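Verkitz 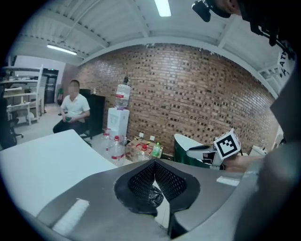
Hedlund Business Wiki — Regional Employers Team

Verkitz is a payment technology company based in Dendau. It makes card readers and billing software for small shops, repair businesses and market sellers. The company began with 10 employees and now has more than 2,000 customers, most of them independent stores.

Its best-known product is Florivis, a billing program first sold to florists and later offered to other trades. Verkitz opened a second office in Hedlund in July to handle software testing and customer support. The office has 40 desks — 20 of them set aside for engineering staff.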